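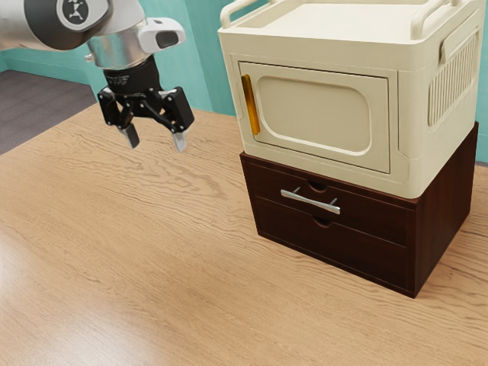 Light oak tabletop.

Oak tops and hardwax oil: is the "one coat" claim real?

Forum > Finishing > Oils and waxes

grainwise
Posted 2018-10-04
I've got an oak dining table to finish and the guy at Panagiotou (the lumber place out past Grarley) is pushing Clotum hard. One coat, wipe it off, done for life. I've heard "done for life" about a lot of products and I have the stripped tables to prove it. Has anyone here used it on something that gets eaten off every day? I don't mean a sample board. I don't mean a shelf with a plant on it either.

pinholepete
Used it on a desk in June. Looks fine. It's a desk though, so take that for what it's worth. Smelled like a candle store for 9 days.

mrs_dovetail
We have it on the kitchen table and I love it. Two kids, homework, spaghetti, the whole bit. Water beads up and I wipe it off. I don't get why people around here are so down on it.

grainwise
How long has it been on there?

mrs_dovetail
Since June, same as Pete I guess.

oldshellac
So four months. Come back after two winters with the heat running and tell me if the water still beads. Every oil beads when it's new. I had a client swear by the Vukska stuff until somebody left a wet flowerpot on it overnight. Black ring, right down into the grain. Oak has tannin in it and it will do that with any bit of iron and water, and no wipe-on coat I've tried stops it for long.

pinholepete
That's the flowerpot's fault.

oldshellac
Tables get flowerpots.

halfblind_hal
I'll disagree with shellac a little. The ring would have happened under poly too once the film cracked, and then you're stripping the entire top. With oil you sand the spot and rub more in. I've fixed 2 tables that way and you can't find the repair unless I point at it.

oldshellac
You can't find it. Let me look at it by a window in the morning.

grainwise
OK, but what about prep? The can says sand to 120 and stop. The guy at the store says 180. A video I watched said 220 and then wet it and go back to 180. They can't all be right. For reference, the color and grain I'm after are something like this, pale with the darker wavy lines left showing: 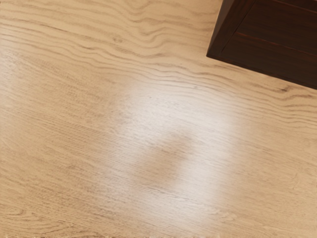 Light wood grain

halfblind_hal
Stop where the can says. Go finer and you polish the surface shut and the oil sits on top like butter on a plate.

mrs_dovetail
I went to 220 and it's fine??

halfblind_hal
It's fine in October.

quartersawn_q
I tried testing this instead of arguing about it. Same board, half at 120, half at 220, one coat on each. The 220 side was lighter and a bit smoother to the touch. Coffee left overnight marked both sides. So I'd say pick the grit for the color you want and don't expect either one to save you from coffee.

oldshellac
One board.

quartersawn_q
One more than you posted.

grainwise
Fair. What about the cost? It's 28 a can here and the store says one can does the table.

pinholepete
It did my desk with plenty left over. Don't leave the rest in a half-empty can, it skins over. Mine did.

quartersawn_q
The coverage on the label assumes you wipe nearly all of it off. Most people leave too much on, it stays tacky, then they blame the oil. My bigger gripe is the pale look. Plain oil turns oak yellow. If you want it to stay light you need the version with the bit of white in it, and that stuff shows every lap mark. Test it somewhere first,

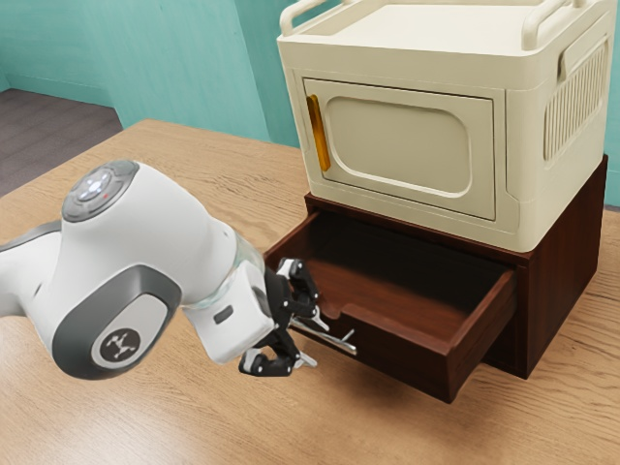
and I'd still do a scrap from the same boards before going near the top. Do the underside too, or at least one end of it. I know nobody wants to finish the side you can't see, but I've had a top cup on me after I skipped it.

mrs_dovetail
Does the underside really matter? Mine's bare.

oldshellac
Yes.

halfblind_hal
Not much, if the top is screwed down so it can move. Oil barely slows moisture anyway. Shellac and I have been around this one before, see thread 1165.

oldshellac
And you were wrong in that one as well.

grainwise
I'm going to buy one can, do the underside first and put coffee and a wet steel can on it overnight. If it comes up black I'm going back to varnish and the guy at Panagiotou can keep his candle smell. Will post what I get.

pinholepete
Wear gloves. And lay the rags out flat outside, don't ball them up in the trash.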